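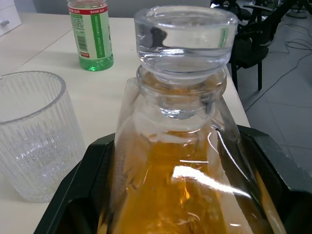 Stoppered decanter

January 27, 2020
By Wiesława Wróbel
Print | E-mail

A stoppered decanter is a glass vessel used to hold and serve a liquid that has been poured out of the container it was sold in. It consists of a body, a shoulder, a short neck, and a removable stopper. The term is applied mainly to vessels for spirits, but the same form is used for syrups, cordials, juice and cold tea.

Body

Bodies are round, conical or square in plan. Square bodies store closely on a shelf and do not roll if tipped. They pour less evenly than round ones when full, as the liquid meets the shoulder on a flat face before it reaches the neck. Faceting on the outside gives grip and hides small scratches. Wall thickness is greatest at the base, which keeps the center of gravity low.

Stopper

The stopper has a head, held between the fingers, and a plug, which enters the neck. In ground stoppers both plug and neck are finished with abrasive so that glass bears directly on glass. Ground pairs are matched at the factory and are often not interchangeable. Kołodziej's handbook of table glass lists 2331 pattern numbers for the Krawczyk works, with stoppers entered separately from bodies. Later Hinberg models use a plain plug with a plastic collar, which seals better and can be replaced. 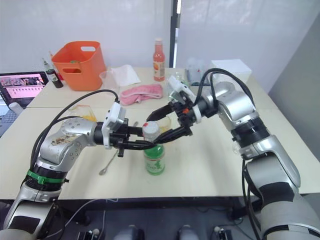 Filling

Liquids bought in screw-cap bottles are transferred directly or through a funnel. The bottle is opened while upright and held at the upper body, where the wall yields less under the hand than at the middle. The level is normally stopped at the shoulder line. Filling into the neck causes overflow when the plug is seated. Sugar-based liquids left on the neck dry to a film and can lock a ground stopper in place.

Serving

Decanters are sold singly or in sets with two tumblers. A spoon is added where the contents settle and need stirring in the glass. 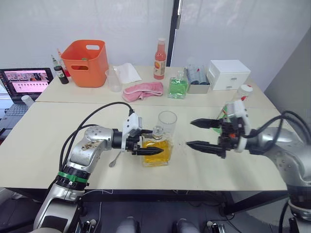

How is a stuck glass stopper released?

Warm, not boiling, water is run over the outside of the neck for around 5 minutes, and the stopper is then turned gently by the head without levering.

See also: Carafe; Cruet; Tumbler

Contact: Odwood Household Reference, editor Afia Kyei
Copyright 2020 Odwood. All rights reserved.
Back to top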